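Re: [suture-practice] Knots slipping on the second throw

On 1 Jun 2023, Tihomir Kadrić wrote:
> Hello all. I've been working through the Calado exercises and my first
> throw sits nicely, then the whole thing loosens as I start the second.
> I'm using 150 mm lengths of black thread. Should I go longer? Also, is
> it cheating to wrap more than twice?

Hi Tihomir, and welcome!

Not cheating at all, I do it whenever there's any pull on the edges. I had exactly your trouble when I moved over from the Tollitz pads (which are lovely and soft, but they let you get away with murder) and I spent most of November swearing at my second throw. I wouldn't go longer on the thread, by the way. Longer just gives you more to lose track of, and you end up hauling it halfway across the pad to find the end.
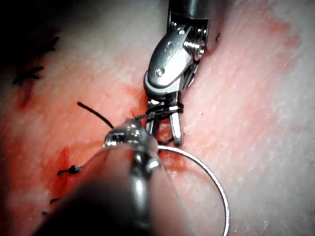 My own bad habit was the tail. I used to leave masses of it and then wonder why I was fishing about for it with the loops already sliding off. Look at the short one curving over the surface left of centre, with one end up towards the jaws that have the coil on them -- that's about what I aim for now, close enough that you don't have to go travelling for it. Keep your wraps just above the tips as well, and bring the two instruments nearly together before you do anything clever. If they're miles apart the coil opens up and you're back to square one.

For the slipping itself, try 2 wraps on the first throw, lay it flat, then let go of the tension completely and see if it holds. If it doesn't, the second throw won't save it. I do up to 6 of these in a sitting and then stop, as my hands get silly after that and I start practising mistakes!

Has anyone tried the Vondomow pads yet? I'm down to the last corner of mine and can't decide whether to reorder the same again.

Let us know how you get on -- and do say which pad you're using, it makes more difference than you'd think.

Jo

Recent in this list:
Calado exercise 2, left-handed version
Iroteck thread on the 800 reel: any good?
Storing pads between sessions
Curved needle keeps turning in the jaws

Contact the list owner | Copyright remains with the posters | Back to top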